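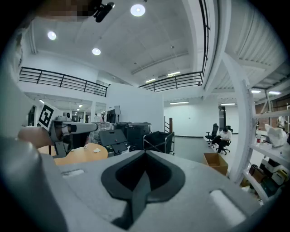 Abilio Vidal thinks the arms should have been ordered first, and he said as much before I had my coat off. Leire Echevarría let him finish. She holds the equipment budget at Halten, and she has spent most of April explaining why the money is going on hand-held grippers instead.

"Abilio wants the arms because the arms are the product," she said. "I want them too. But an arm with nothing to learn from sits in its crate, and we pay for it to sit there."

The grippers Halten uses are carried by a person, with a marker fixed on so that their position can be followed. The quote she accepted came from Flenora and works out at £1118 a unit, with the mounting plates and markers included. Marras was cheaper on paper. Its price left out the pads, and pads wear.

"Melur did the sums on pads," she said. "We'd budgeted as if they lasted for ever. Now there's a line for 200 of them, and that should see us into next spring."

Melur Kwok also asked for storage to be put in the plan, which had been missed altogether. Recordings pile up quickly. The first draft had a generous sum for furniture and nothing at all for disks.

Vidal's main worry is delivery. He has dealt with arm suppliers before and says the dates slip. If the order is held until the autumn, he expects to be waiting well into the new year. "You can't hire that time back," he said. Echevarría accepts the point, and has agreed to pay a deposit in two parts so that Halten keeps its place in the queue at Grikex.
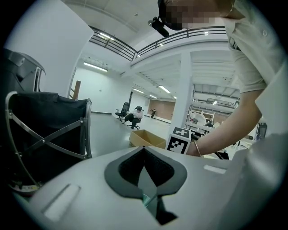 Would it have been cheaper to rent the grippers? For a month it would, but the rental passes the purchase price before the end of a year, and Halten would still have to buy its own pads.

She did look at second-hand units. The seller couldn't say how they had been calibrated, and Florêncio Falcão, who would have had to put that right, asked her to leave them alone. His time goes in the budget as well. She would like more people to do that — staff hours were the largest cost last year and took up one line on the sheet.

What she hasn't settled is training. New people need a couple of days before their recordings are usable, and those days are paid. Falcão wants them charged to the project. Echevarría would sooner keep them under general costs until the arms arrive, and the two of them are due to go through it again once the Grikex deposit has cleared.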